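Picking Up Bottles in Public: Demonstration Collection for a Grasping Policy
Group 7 – Hye-jin Woo, Rommel Padilla, Yi-an Min
Supervisor: Eun-ji Moon

3. Collecting the demonstrations

Our proposal promised a diverse dataset. What we had in week one was a bottle, a mug and Rommel's free afternoons, so the plan was adjusted. Each demonstration is one person closing the hand-held gripper on a target, lifting it, setting it down and opening the fingers again. The policy learns from the gripper's own camera, and the operator's arm never has to be modeled. This suited us, as none of our arms behave alike.

We recorded over 50 demonstrations on the long table by the atrium. The lab downstairs has better lighting and a door that closes, but it also has one gray wall, and our first policy had learned the wall beautifully. Upstairs there are plants, stairs, skylights and whatever people leave on the table. We made it a rule not to tidy up. It was the only rule everyone followed without a reminder.
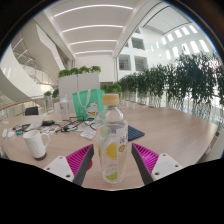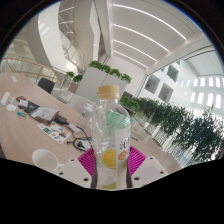
Fingers open on either side of the bottle in the first, closed at its base in the second.

Transparent objects were Yi-an's idea and everybody's problem. The policy has to find the bottle partly from its label and cap, and we suspect it leans on the label more than it should. Turning the bottle between takes helped a little – at least the errors became less consistent.

We threw out 6 demonstrations. Two had the operator hesitating so long before closing that the policy later copied the hesitation, with feeling. The rest were lost to a bad sync between the finger width signal and the video, which Hye-jin traced on Tuesday to a setting she would like described here as "shared responsibility."

3.1 What we would change

Label each take while it's being recorded. We did it afterward from memory, and our three memories produced three spreadsheets. We would also swap operators more often, as Rommel did most of the grasps and the policy now approaches everything from his preferred side.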